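Terside trials, progress to April
Work package 2: outdoor errands and yard chores

The Brukura platform can fetch and carry indoors. Outdoors it still needs supervision. Of 377 logged chores, 35 were outdoor runs on bare soil.

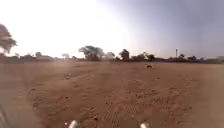
Remote stops remain the main cost. Trollen has revised the route planner, and 6 faults are still open.

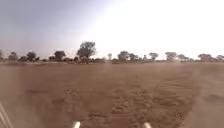

Unattended work is not yet proposed. Funds for the Stöckli wheel units are requested for the next period.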